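Cast Iron Questions, Answered (By Someone Who Sells Far Too Many Skillets)

Hi, and welcome to the FAQ! I run the little cookware shop behind this site, and these are the things people write in to ask me about the Lund cast iron range, plus the other bits we stock to go with it. Last updated 9 September 2024.

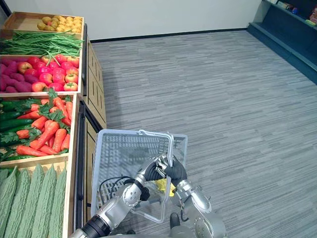

I've tried to put the most common ones first. If yours isn't on the page, use the contact form at the bottom and I'll write back, usually the next day unless I'm knee-deep in boxes.

What exactly is in the Lund range?

Right now it's a small skillet, a large skillet, a flat griddle, and a Dutch oven with a lid. All 4 are bare cast iron that comes pre-seasoned with vegetable oil. There's no enamel on any of them. I get asked for enamel a lot, and I do have the Datis casserole for that (more on it further down), but Lund only makes the plain black stuff.

It says pre-seasoned. Can I cook on it straight out of the box?

Yes! Give it a rinse in warm water, dry it really well, rub in a tiny bit of oil and off you go. I'd start with something fatty, though. Bacon, sausages, grilled cheese, cornbread with plenty of butter. Please don't make scrambled eggs your very first meal in it and then email me a sad photo of the result. The factory seasoning is a decent starting coat, and it gets better the more you use it. Mine was grumpy for the first month or so and then one morning a fried egg just slid around in it like it was on ice.

Can I use soap?

Yes, you can. I know your grandmother said no, and so did mine. The old advice comes from the days when soap had lye in it, and regular dish soap these days won't strip a properly baked-on coat. A small squirt, a quick scrub, rinse, dry. What you don't want is to leave the pan sitting in a sink full of water overnight. That's how you get rust.

Dishwasher?

No, sorry. Not once, not on the gentle setting. The long hot wash and the detergent will take the seasoning off and you'll open the door to an orange pan.

Help, I have an orange pan.

It's fine, I promise. Rust on cast iron looks terrible and is nearly always fixable at home. Scrub it with steel wool and a bit of soap until you're back to gray metal, rinse it, and dry it on a low burner until there's no water left anywhere, including around the handle. Then re-season it, which is the next question.

How do I re-season it?

Wipe a thin layer of oil over the whole thing, inside, outside, handle and all. Then take a clean cloth and wipe it off again as if you'd put it on by mistake. This is the step people skip! Too much oil goes sticky and blotchy, and then you have to start over. Put the pan upside down in a hot oven (I go to 450 degrees) for an hour, then turn the oven off and leave it in there to cool. Do it two or three times if the pan was in a bad way. Open a window, too, it can get a little smoky.

Which oil should I use?

Canola or grapeseed for me, or plain vegetable oil if that's what's in the cupboard. Flaxseed gets a lot of love online and it does give you a gorgeous shine, but I've had it flake off on me twice and I'm not going back. I also wouldn't season with butter or olive oil. Cook with them all you like.

Why is my seasoning sticky?

Too much oil or too little time in the oven, and often both. Put it back in, upside down, for another hour. If it's still tacky after that, scrub it down a bit and do a thinner coat.

Will it work on my induction or glass-top stove?

It will, on both. Induction loves cast iron. On glass, just lift the pan when you want to move it and don't slide it, because the base is slightly rough and can scratch. Heat it slowly as well. Going from cold to full power is hard on the pan and hard on dinner, and medium really is plenty for most things once it's warmed up.

Can I cook tomatoes in it?

A quick sauce in a well-used pan, sure. I do it all the time. A chili that's going to bubble away all afternoon is another matter, since the acid can eat into the seasoning and leave a slightly metallic taste. For the long, slow, saucy things I'd go for enamel.

So what's the Datis casserole?

It's cast iron too, only with an enamel coating inside and out, so there's nothing to season and you can put wine, lemon, vinegar or whatever you like in it. It's pricier than the Lund Dutch oven and I won't pretend otherwise. If you mostly bake bread, save your money and get the Lund. If you mostly make stews, I think the Datis is worth the extra. I have one of each at home, but then I do get them at cost.

How heavy is the large skillet?

Heavy! You'll want both hands when it's full, which is why there's a second little handle across from the main one. If your wrists aren't great, please get the small skillet, or have a look at the Kinero carbon steel pan. It behaves a lot like cast iron (same seasoning, same care) but it's thinner and much easier to lift. I've sold it to plenty of people who had given up on cast iron completely.

Do the handles get hot?

Very. They're cast in one piece with the pan, so they get as hot as everything else. We sell a slip-on cloth cover that works nicely on the stovetop, but take it off before the pan goes in the oven. And leave a towel over the handle when the pan comes out, so you don't grab it two minutes later without thinking. I've done that. I've done it more than once.

What utensils can I use?

Anything you've got. Metal is fine, and a thin metal spatula with a flat edge is my favorite because it keeps the surface nice and even. If you're using the Datis casserole, stick to wood or silicone so you don't mark the enamel.

There's food welded to the bottom. Now what?

Pour in a cup of water, bring it to a simmer, and scrape with a wooden spoon. Most of it lifts in a couple of minutes. For anything left over, I use coarse salt and a folded paper towel, or the Flusport chainmail scrubber, which looks like something a very small knight would wear and lasts for years. Don't use that one on enamel either.

Little black flecks are coming off in my food. Is that bad?

It's usually burned-on food or a bit of loose seasoning. It isn't pretty, but it doesn't mean the pan is ruined. Scrub it well, wipe it out and do one round of oil in the oven.

How should I store it?

Somewhere dry, with the lid off. If you stack your pans, put a paper towel between them. Those of you in humid places might want to wipe on a drop of oil before putting one away for a while.

How much is shipping?

Free on orders over 300 dollars, which I realize is a lot of skillet. Below that, it's worked out by weight at checkout, so you'll see the cost before you pay. I looked for a way to do one flat rate for everybody, but the Dutch oven kept breaking the math.

When will the griddle be back in stock?

It's back! We ran out in August and the new delivery is on the shelves now. If it sells out again, there's a button on the product page to get an email when more come in.

Can I return a pan after I've cooked with it?

If there's something wrong with it (a crack, a wobble, a lid that doesn't sit right), yes, of course, cooked in or not. Send me a picture through the form and I'll sort out a replacement. If you've just changed your mind, I need it back unused and in its box within a month. Rust and sticky seasoning don't count as faults, but do write to me anyway and I'll talk you through fixing it.

Do you sell gift cards?

Yep, by email only for now. They don't expire, and you can use them on sale items too.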